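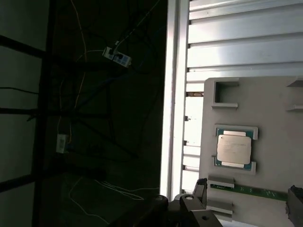
An afternoon at the Darico workshop, Turon

I went to the Darico open afternoon in August 2025 expecting to be sold something. The flyer in the window of the Vanhove café promised "a robot that builds a computer", and I have been to enough of these events to read a line like that slowly. Builds from what? Starting where? With how many people standing behind it?

Darico is a shared workshop on the edge of Turon. You pay by the month, you get a key and a shelf, and you learn fairly fast which machines are better left to other people. The robot corner is at the back, and the project there goes by the name of Drornura. It is a home-brew job in the sense that members design and print the parts themselves. The arm is another matter. I asked what it cost and got a cheerful answer about sharing.

What it is meant to do

The task is smaller than the flyer made it sound. An old desktop tower lies on its side with the panel off. The processor and a stick of memory wait outside it on a printed grey plate, and the arm has to pick each one up, carry it across and put it where it belongs. No screws, no cables, no thermal paste, no heatsink. Everything else in the case stays as it is.

So "builds a computer" means "puts a processor and a memory module into one", and I would have thought better of the flyer if it had said so. Itziar Arroyo, who has been on the project since March, agreed with me more readily than I'd expected. She hadn't written it, she said, and had asked for the wording to be changed.

She talked mostly about the plate. I had taken it for a tray, something to keep bits from rolling off the bench, and she put me right on that at some length. The processor sits between printed brackets so that it is always in the same place and facing the same way, and there has to be enough room left around it for the fingers to close. The memory has its own holders lower down. Her early versions gripped too well. The arm would take hold, lift, and bring the whole plate up with it.

I liked hearing this, and it also bothered me. The more care goes into the plate, the less the robot has to cope with. Put the processor down on a bare table at a slight angle and, by her own account, you would be waiting a long time. A person does that part without noticing. Here a person has done it beforehand, in plastic, over several months, and the arm gets the applause. 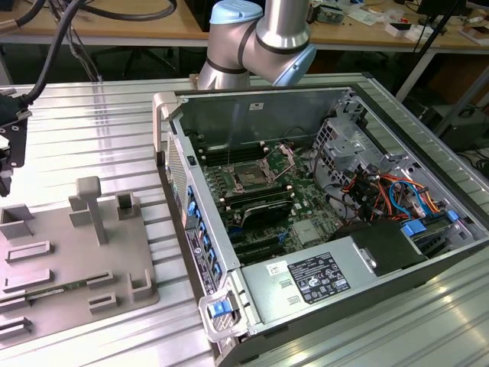 The tower

It is the sort of machine you see left out by the bins: blue latches, blue buttons, everything made to be opened without tools, a big silver power supply with a label full of small print. I had one much like it under a desk for years. Somebody chose well there. The board is easy to get at, and if a pin gets bent, well, the thing was on its way out anyway.

Pins do get bent. The socket is the kind with the contacts in the board, and a processor dropped from even a small height can ruin it. I asked how many boards they had been through. Itziar Quintana, who looks after the software side, said 2, then corrected herself to 3, then went to find the box. She came back without it. I put down three.

The metal frame over the socket was already open when I got there, and the lever was up. One of the members opens it before each go and closes it afterwards. I would put that on the flyer as well.

The go I watched

There were 5 attempts while I was in the room, spread over most of the afternoon, with a lot of standing about in between. Two of them were stopped on the way across because Quintana didn't like the look of the angle. One ended in a long hover, after which the arm went back the way it had come and put the processor on the plate again. I will say that the putting back was very neat.

The other two were counted as successes. On the first I was too far off to judge. For the second I had moved round to the side, and I had a decent view of the chip between the fingers and the open case waiting next to it.
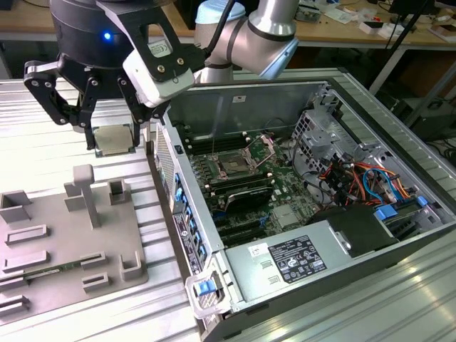

It was slow. I don't mind slow, and I would be slow too with a part that can't be replaced for pocket money, but the man next to me had time to finish a sausage roll and fold the bag. When the chip went down it seemed to sit square. Quintana bent over it with a torch, nodded, and closed the lever by hand. They did not power the machine up, so I can't tell you whether it would have started. There was no cooler fitted to the processor and nobody claimed it was ready to run.

The memory I never saw attempted. It stayed on its holders all the time I was there. Arroyo told me it is harder than the processor, as it needs a proper push and the arm is set up to stop when it feels one. They have a fix in mind that involves a second gripper, and a longer list of things that come before it.

I asked for a success rate and was told they had logged about 100 tries at the processor since the current plate was printed. How many had worked? That depended on what I counted as working, Quintana said. I said I'd count a processor in its socket with nobody touching anything. She laughed and said she would have to look it up. She has my email address, and I'll add the number if it comes.

Getting there

Darico is a fifteen-minute walk from the station, uphill, and the sign is on the wrong side of the building, so go through the yard. Entry was free, with a tin by the door. The tea is good. The next open afternoon hadn't been fixed when I left, and Arroyo would like people to ring before turning up in groups.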